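Posted in August by Dinesh Patwary
14 comments | 6 shares

So the doona debate has been settled in our house, at least until the weather turns, and I've landed on the losing side.

For anyone who missed the earlier instalments: I am a hot sleeper. I could sleep on a concrete slab in Hobart with a window open and still kick a leg out at 2 am. My wife is the opposite. She starts talking about flannelette the moment the footy gets serious, and by August she's built something closer to a nest than a bed. We have been married 13 years and I reckon we've had the same conversation every single winter of it.

This year I decided to be scientific. I went out and bought a wool doona from Lendari, the little bedding shop up the road that took over the old video library. It cost me $295, which made me go a bit quiet at the counter, but the bloke there (lovely fella, very passionate about sheep) swore black and blue that wool would suit both of us. Something about it breathing. I nodded along like I knew what that meant.

First week, bliss. Second week, she'd added a blanket. Third week, the blanket had a friend, and I was lying there at midnight with one foot on the floorboards, wondering if I could get away with sleeping in the bath.

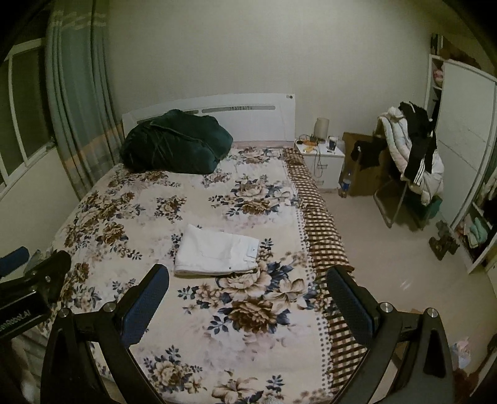 I mentioned all this to Kipchumba Mrema at work, thinking I'd get a bit of sympathy, and he looked at me like I'd told him I still used dial-up. Him and his partner have had separate doonas for years. Same bed, two doonas, one each, no tug of war. He said half of Europe does it and they all seem pretty cheerful. I said wasn't it a bit, you know, cold? Emotionally? He said I could either be romantic or I could be asleep, and went back to his sandwich.

Well, that stuck with me all arvo. I went home and pitched it over dinner, with what I thought was real flair, and my wife said, "I suggested that in our first flat." Which she did. I remember it now. I said it sounded like something divorced people did.

Right then. Two singles. You'd think that would be easy but have you tried to buy a single doona for a grown adult lately? Everything's got dinosaurs on the packet. And the warmth ratings make no sense at all. One brand does it by season, another goes by little snowflakes, and the Finero ones have a number that goes up to 40 with no explanation of what it's 40 of. I stood in the aisle ringing home for advice like a kid who's been sent to the shops for the wrong sort of milk.

In the end I got a thin cotton one for me (on special, $90, very pleased with myself) and she's kept the wool, folded over double on her side, with all her extras on top. She looks like a caterpillar. A happy one, mind you!

The results, three weeks in: I'm sleeping. Properly sleeping, right through till the magpies start. The only drawback is making the bed, because two doonas side by side look like somebody's dropped them from a height. My mum always said you could judge a household by its beds, and she could do hospital corners that you'd cut yourself on, so I do feel a bit of inherited shame about it. For now I just pull the bedspread over whatever's happening underneath and shut the door.

There's also the washing. I hadn't thought about the washing. Extra covers, extra everything, and the clothesline's in shade by lunchtime at this time of year, so it all ends up draped over the dining chairs, and we've been eating our tea on the couch. If anyone has a good way of getting a doona cover dry in a cold house without running the heater all day, I'm all ears. Someone suggested the ceiling fan and I'm not sure if they were having a lend of me.

Next job is pillows. Mine is older than some of my nieces and has a dent in it shaped like my own head, and I've been told in no uncertain terms that it's going. I've asked for a stay of execution until spring.

14 comments

We use cookies to remember your preferences. By continuing to read you accept our cookie policy.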